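Notebook, sim grasping, July
Laur task set, second batch

14 shares | 3 comments

Started at 9:40 after the overnight render queue cleared. Goal for the batch was 27 usable grasp episodes with mixed clutter on the marble table. Ended with 23. The other four are in the reject folder with the reason in the file header, so please don't delete them yet.

Setup is the same as the first batch except for textures. Dineo Ngubane asked for busier surfaces after the Takar policy did fine on plain gray and then fell apart on anything with a pattern. So the table is dark veined marble now, and the props get a random material at load. Some of them come out with a material close to the table's. I left those in on purpose. If the segmentation head can't find the edge of a prop like that, we want to know in training and fix it there.

Teleop notes. I drove all of these by hand with the Zollen controller. Wrist view only, no overhead, so that what I see is what the policy gets. It's slower. Approach is fine until the pads come down beside the object, and then the linkages take up a lot of the lower view and I'm guessing about anything low and close. For round props I got better results by stopping short, centering, and then going the last bit straight. Closing while still moving pushes the prop into its neighbors.

Rejects:
- Two where the prop clipped into the table on contact. Collision mesh problem, same one as in June. Drolorex export scale again, I think.
- One where I bumped the controller and the log has a jump in it.
- One where I let go too early and the prop rolled out of reach.

Labels: I've been writing the instruction text after each episode instead of picking from the list. Color plus a loose shape word works best. "Pick up the orange one" is how people talk, and the fixed list had things like "grasp target object 3", no help to a language model. Dineo wants two phrasings per episode. I've done one each so far and will do the second pass tomorrow with fresh eyes.

Open question on the gripper speed cap. At the current setting the closing phase takes up a big share of each episode and most of it is the same few joint values repeated. Could trim it at export, or sample it less. I'd lean toward sampling less so the timing stays honest. Leaving the raw logs alone either way.

To do: rerun the collision mesh export, redo the four rejects, second phrasings, then hand the batch over for the Takar retrain.

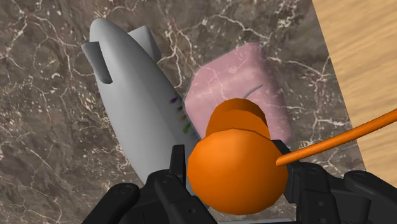

Disk on the render box is getting full again. I moved the first batch to the archive share and left a link in the old folder, so the loader paths still work.

Recent entries
Laur task set, first batch
Zollen controller drift, fixed
Drolorex export settings that work
Takar eval on patterned tables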